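Niltska task pack 14: Kitchen and Utility Chores
Simulation environments and scoring software for mobile manipulators

Overview | Specification | Results | Licensing | Support

Part of the Skolel product line
Maintained by: Inès Guérin
Last revised: 2020-11-27

Overview

Niltska is a set of simulated rooms and chores for testing robot arms before they are let near real crockery. Task pack 14 covers picking up, putting away, opening and closing. It is sold to laboratories and product teams who need a repeatable answer to a plain question: can this controller do the job, and how often?

The pack does not include a controller. It supplies the rooms, the objects, the physics settings, the scoring and a small set of baseline policies for comparison. Customers bring their own planner or learned policy and connect it through the Skolel interface, version 3 or later.

What the pack contains

20 chores, each with a fixed start condition and a written success rule
300 start layouts per chore, generated from seeds supplied with the pack
Household objects with adjustable mass, friction and centre of gravity
Cabinets and drawers with adjustable runner friction and end stops
Scoring module with event log and replay
Two baseline policies: one scripted, one learned

Chores are grouped by what the arm has to do. Group A is grasp and lift. Group B is grasp and place, with the target on an open surface or inside a container. Group C is opening and closing. Group D joins the other three, for example open a drawer, put an item in it and close it again. An arm that performs well in A to C separately will not always perform well in D, as small position errors at each stage are carried into the next.

How a run is scored

Each run ends in success, failure or time-out. Partial marks are recorded but are not added to the headline figure. The scoring module logs first contact, stable grasp, lift, transport, release and final rest position. An object that is placed correctly and then falls over within the settling period counts as a failure. So does an object that arrives upright in the wrong compartment.

The default time limit is 200 seconds of simulated time. It can be shortened. It should not be lengthened if results are to be compared with those of other users.

Results to date

The figures most often requested are those for the learned baseline, so a short account is given.

Group A is close to solved for rigid objects with simple shapes. Cans, boxes and mugs are picked up reliably from open floor or worktop. Performance drops when an object is within a finger's width of a wall or another object.

Group B is good on open surfaces and moderate for containers with an open top. The usual failure is contact between the held object and the rim. A tall object gripped low down swings on contact and is often dropped.

Group C depends on the handle. Bar handles with clear space behind them are manageable. Recessed pulls are poor with every two-finger gripper tested so far. Drawers with high runner friction are opened part way and then lost.

Group D remains weak. The scripted baseline completes very few runs, and the learned baseline does better only where the drawer has been left ajar. We would not describe any controller we have tested as ready to tidy a kitchen without supervision. Several are ready to be tested on single steps of that work, under supervision and with the breakables removed.

Transfer to real hardware

Simulated success rates are an upper bound in most cases. Nadège Hoarau ran the June comparison at our Prorkport workshop, in which the same learned baseline was moved to a physical arm without retraining. Grasping carried over well. Drawer work did not – the physical runners stuck unevenly, and the simulated ones had been set to a single friction value. The pack now varies friction along the length of travel by default. Users of earlier packs can switch this on in the settings file.

Soft items such as cloths, bags and bread are not included. The contact model is not good enough for them, and results would mislead. They are planned for the Doãn extension, for which there is no release date.

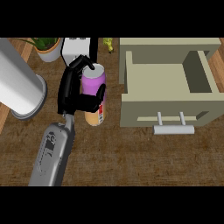
Upright can held in a two-finger grasp beside an open-top cabinet with a bar-handled drawer.

System requirements

Linux, 64-bit, with a current graphics driver
16 GB of memory for single runs; more for batch work
Skolel interface version 3 or later
A graphics card is needed for camera input. State-only runs can be made without one.

Known issues

Replay files made with pack 13 open in pack 14 but show contact events one step late.
Thin parts such as cables may pass through fingers at high closing speed. Reduce the step size or the closing speed.
The scripted baseline ignores the settling period and may report success before the scorer does. The scorer's result is the valid one.

Licensing

Licences are issued per site and include all seeds, objects and scoring code. Academic and commercial terms differ – see the Licensing page. Modified objects may be shared between licence holders. Published results should state the pack number, the seed range, the time limit and any change to the friction settings.

Upgrades from pack 13 are free of charge to sites with a current support contract. Installation notes and the full list of success rules are supplied with the download.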